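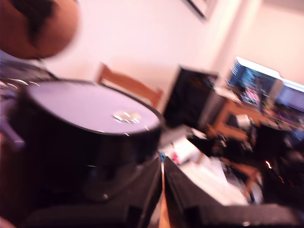

I have come to think that most kitchens need fewer matching containers and more big ones.

For years I did what the magazines suggest and bought sets. The last was a Wiltonex set, five sizes that nest inside each other, and I used two of the sizes. The smallest held 400 grams of rice if you tapped it down, so every time I bought a normal bag I had a container full of rice and a bag with a bit left in it. The bag then went behind the container with a peg on it. I had paid to have the same mess in two places.

A large tub with a flat lid solves this in a dull way. The whole bag goes in, sometimes two, and the bag goes in the bin. I would pick a dark one over a clear one, which I know is not the usual advice. People say you need to see what you have. I find that clear tubs make a shelf look busy, and you can read a label on a black tub just as well. Lift the lid if you're unsure.

The flat lid matters more than the colour. Domed lids waste the space above them, and the ones with a knob in the middle are worse. With a flat lid you can put the tea towels on top, or another tub – though I wouldn't go higher than that with anything you use daily.

The case against is weight. My sister-in-law has a Fultier drum for flour that she can't get down from the shelf when it's full, so she scoops from it standing on a chair. That is a fair complaint, but it's about the shelf. Big tubs belong on the worktop or low down, and if the worktop is too crowded for one, something up there probably wants moving anyway. In my case it was a bread maker I had used 3 times.

The other complaint is cost. The shop in Stestadden charges about 4 times as much for a large tub as for a small one, and I grumbled at the till. I have had mine since March and haven't bought another container. The Wiltonex lids are in a drawer, and I still haven't found what two of them fit.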